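Filed under: Tableware / Stacking and storage

Bowls and cups, mixed stacks

Notes on the Pronstead picnic set, kept by Elsie Pirihi. The set is listed as item 572 in the Rutherford catalog. All stacking is done on a dark green cloth over a tabletop. The cloth gives more grip than bare laminate, but folds near the edge will tilt a base bowl, so stacks are started well in from the drape.

Mixed stacks alternate bowl and cup. A wide, shallow bowl goes at the bottom, with a cup standing upright in it, and the next bowl rests on that cup's rim. 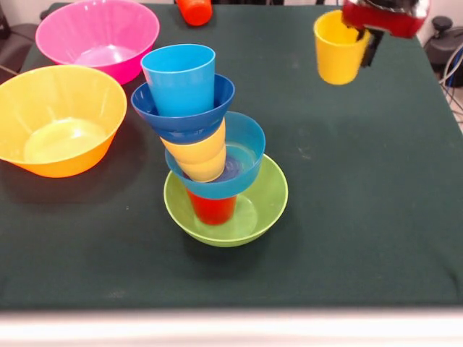 Lean builds up from one level to the next. A bowl set on a single cup rim has a narrow support and will tilt unless it is centered. Turning a cup upside down puts the wide mouth in the bowl and leaves the smaller base to carry the next piece.

For the cupboard, Rangi Bolger nests bowls with bowls and cups with cups. His shelf has 380 mm of clearance.

Last updated June 22, 2026

Contact Elsie Pirihi | Back to top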